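Cleaning Out an Old Desktop: My Workshop Tips

I keep an old desktop under the bench in the workshop. It plays the radio, holds my cut lists and shows me the same bandsaw manual over and over. It also breathes sawdust all day long, poor thing. Every November, before the heater goes on and the doors stay shut, I give it a proper cleaning, and these are the habits I've settled into.

Start by shutting it down the normal way, then switch off the power at the back and pull the cord. Hold the power button in for a few seconds after that. Unplug everything else too, and if your cables all look alike, wrap a bit of masking tape on each one and write where it goes. I used to trust my memory for this. I once spent an evening in Avley with a perfectly good set of speakers plugged into the microphone jack, so now I use tape.

Take the case outside if you can. If you can't, open a window and lay an old bedsheet under it — not a fleece blanket, which sheds and builds up static. I do mine on the back step at 3 in the afternoon, when the sun comes in low enough to show me the dust in the corners.
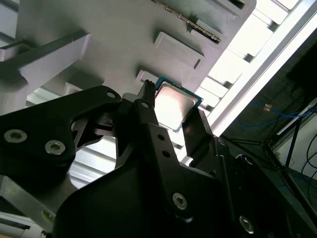 Old thermal paste is the job people put off the longest. It dries out over the years, the fan starts to roar, and everyone blames the fan. If you're going to take the cooler off, run the computer for ten minutes first so the paste softens a little, then shut down, unplug and twist the cooler gently before you lift. Pulling straight up is how you end up with the processor stuck to the bottom of it. For wiping off the gunk I use 90 percent rubbing alcohol and a coffee filter, which doesn't leave lint. Only the big silver lid needs cleaning. Keep your fingers and the alcohol-soaked mush away from the little gold contacts, and hold the chip by the edges of its green board whenever it's out of the socket. A blob of new paste the size of a small pea is plenty. I use the Werkow stuff because the hardware store carries it, and the tube lasts me for years if I remember to put the cap back on (I don't always).

Now the dust itself. Canned air is fine, but use short bursts and keep the can upright, or you'll spray cold liquid all over everything. Hold each fan still with a fingertip or a pencil while you blow. They'll happily spin like a pinwheel and it feels very satisfying, but it's hard on the bearings. For the stubborn felt that collects on the cooler fins, a soft paintbrush does more than air ever will. Mine is a one-inch Tilludard trim brush that has never touched paint, and it lives in a zip bag so it never will!

Skip the household vacuum. The hose can build up static, and it's much too easy to suck up a small screw and have to go digging through the bag for it. Ask me how I know.
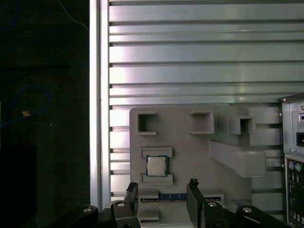

Speaking of screws, get yourself a muffin tin. Case screws in one cup, drive screws in the next, mystery screws in the last. They look the same until you force the wrong one in and strip the thread. A magnet on a stick is handy for the one that rolls away, too. If you don't bake, an egg carton works just as well and closes up neatly when the phone rings.

While the side panel is off, wash any removable filters in the sink with a drop of dish soap. Let them dry overnight, all the way. I stand mine against the toaster and forget them until breakfast. My Ahn shop vac has a foam filter that gets the same treatment, so I do them together and have one soggy mess instead of two.

The outside of the case gets a damp microfiber cloth and nothing fancier. Cotton swabs are good for the ports on the front, used dry, with the lint picked off afterward.

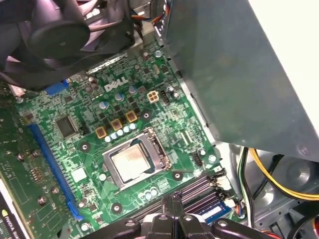
How often should I open the case and clean it?

Once a year is enough for a computer in a spare room or office. If it lives in a workshop, near a kitchen, or on carpet with a couple of shedding dogs, go for every three or four months. Put your hand near the back vent when it's been running a while. If the fan is loud and hardly any air is coming out, it's time, whatever the calendar says.

When you put it all back together, plug in only the power, the monitor and the keyboard at first and make sure it starts before you close the side. A fan that doesn't turn is usually a plug you bumped with the brush. Shut it down, pull the cord again and push the connector home.

I've since moved mine up onto a shelf, well above the bench, and it stays a lot cleaner up there. Floor level is where all the fluff ends up. If yours has to stay low, even a couple of scrap blocks under the case will help, as long as they're level and they don't cover a vent.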